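Prastesico chopping board, medium, 4 stars
Reviewed by Nadja Pichler, 14th January

Bought this to replace a plastic one that had gone furry with knife marks. Had it since May so a fair test I think. Wood, nice rounded corners, raised rim all the way along wich catches tomato juice before it gets to the worktop. Pale stripe on the diagonal, prettier than I expected for the money.

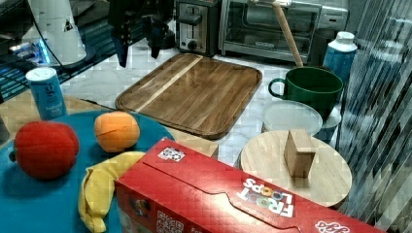
Oiled it 2 times so far, took five minutes each. Never been in the dishwasher, don't. Fits in front of the toaster without me shuffling everything, my old one was too long for that.

Gripes. No feet, so it slides unless you put a damp cloth under. Rim gets in the way when scraping onions into a pan, bits get stuck in the corner. Smelt of varnish for 7 days or so out of the box, gone now.

Sister has the Paiva one, thinner and it warped in teh first month. Would buy this again. Would pay a bit more for feet.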